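Home | Guides | Demo Kit | Downloads | Contact

Brukuta Demo Kit: Set-Up Guide
Section 6. Running the Open Day Demo

Read this section the day before the visit. Reading it with guests in the doorway has been tried, and the result is Section 9, Recovering a Demo.

6.1 Before the doors open

1. Start the Brukuta workstation and log in as "demo". The "admin" login also works, and will let a nine-year-old delete the arm.
2. Open the Brustura simulator and load the scene called Two Cubes. The scene called Two Cubes Final is older.
3. Set the episode limit to 100. The default is 1,000, and no school group has yet stayed for all of it.
4. Check that the big screen shows the camera view and not your email.
5. Run one full episode with the sound off. If the status bar stops at step 248, the gripper model has not loaded. Close the scene and repeat from step 2.

NOTE: The first load after a restart takes a few minutes. The progress bar reaches the end early and then sits there. Leave it alone.

6.2 Showing the cubes

6. Pause the simulator before you start talking. Guests will watch anything that moves, and they will not hear a word you say over it.
7. Switch to the close view with the V key. Red and green are the only colors you need to talk about at this stage. 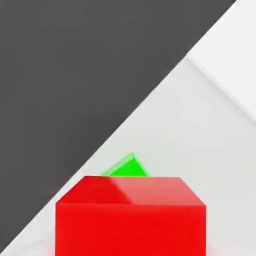 8. Ask the group which cube they would pick up first, and in what direction they would come at it. Let them argue. Two minutes is plenty for adults; children settle it faster and louder.
9. Press V again for the wide view, then press Run.
10. Keep talking while the planner thinks. Yareli Figueroa, who wrote the first version of this talk, fills the gap with the story of the Orozco elevator. You may use your own story.

CAUTION: Do not promise that the arm will succeed. Say that it will try. If it misses, press Reset and carry on as planned.

6.3 Letting guests drive

11. Plug in the Jisell hand controller and wait for two beeps. One beep means it has found the other workstation.
12. Set speed to Low. Guests will ask for High. Set speed to Low.
13. Give each guest one turn of 100 steps, then press Reset.

NOTE: If the screen shows error 283, the controller has been unplugged, usually by a foot. Plug it back in and repeat step 11.

6.4 Closing up

14. Choose File, then Discard Session. Saving the session keeps every guest attempt and fills the disk by Tuesday.
15. Wipe down the controller. Do this even if it looks clean.

Filed under: Demo Kit, Open Days, Simulator

Related sections
Section 5. Connecting the Big Screen
Section 7. Demos for Very Small Rooms
Section 9. Recovering a Demo
Jisell Controller: Beep Codes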